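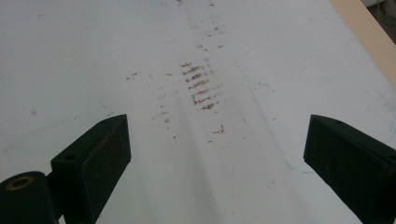 Marks on white work surfaces account for most of the questions sent to the Ommont help desk, so this page starts with them. A mark is classed by shape first and by color second, as shape says more about which cleaning step to try. Short reddish-brown streaks stacked like the rungs of a ladder, with a soft gray band running through them, are classed as a transfer mark over a drag band. The two are treated separately and in a fixed order, set out below.

What does this FAQ cover?

Care of flat white tops used for packing, sorting, craft and general bench work. It applies to Ommont tops in the Fovier and Bisht finishes. Fovier is a smooth laminate. Bisht is a coated paper sheet, laid loose over an existing table and replaced when worn. Stone, bare wood and painted metal are outside its scope.

How do I tell which finish I have?

Lift a corner. A Bisht sheet comes up and will flex. A Fovier top is bonded to its core and has a sealed edge strip. The part number on the underside of a Fovier top begins with F. Bisht sheets carry no part number.

What is a drag band?

A faint, slightly darker strip left where something has been pulled or wiped repeatedly in one direction. It consists of fine residue held in the texture of the surface. It has soft edges and usually cannot be felt with a fingernail. If it can be felt, treat it as abrasion (see "Can scratches be repaired?").

What is a transfer mark?

Color deposited by contact with another material. Common sources are rust, printed cartons, dyed cord, rubber feet and leather. Color alone does not identify the source. Reddish-brown may be rust, ink or food, and the first cleaning step is the same for all of them.

In what order should I clean?

Drag band first, transfer mark second. Wiping a loosened transfer mark along an uncleaned band spreads the color.

1. Remove dry dust with a soft brush.
2. Wipe the band with a damp microfiber cloth and one drop of dish soap, working across the band.
3. Dry the surface fully.
4. Place a folded damp cloth on the transfer mark for 5 minutes.
5. Lift the cloth straight up. Do not rub.
6. Repeat steps 4 and 5 once if color is still coming away on the cloth.

On Bisht sheets, omit steps 4 to 6 and blot with a barely damp cloth. Standing moisture will lift the coating.

Can I use rubbing alcohol?

On Fovier, yes, applied to a cloth and tested first on the underside of the overhang. On Bisht, no.

Can I use a melamine sponge?

No. It is a fine abrasive. It removes the mark along with some of the surface, and the area will hold dirt more readily afterward.

The white looks blue or gray. Is it discolored?

Usually not. Both finishes are a neutral white and take on a cool cast under even, cool-toned lighting. Compare the area with a piece of plain printer paper under the same light. If both look the same, the top has not changed.

Can scratches be repaired?

Fovier: fine scratches can be filled with Drukido edge paste in white, part 415. Deeper scratches cannot be repaired to an even sheen. Bisht: replace the sheet.

How long does a Bisht sheet last?

It is rated for 2,000 wipe cycles on our test rig, using a damp cotton pad. Bench use with cartons or metal parts shortens this. Turning the sheet end for end every February spreads the wear between the two long edges.

Is a remaining stain covered by warranty?

Stains are not covered. Lifting, bubbling and edge separation on Fovier tops are covered for the period printed on the invoice.

What should I send with a support request?

The finish, the part number if there is one, the products already used on the mark, and one photo taken from directly above with no flash. Mention whether the mark can be felt with a fingernail. Quote article 3,881 in the subject line so that the request goes to surface care and not to general orders.

Who maintains this page?

Pallavi Kashyap, surface care. Last revised 24/12/2024. The alcohol entry was changed in this revision; earlier printed copies permit its use on Bisht sheets and should be discarded.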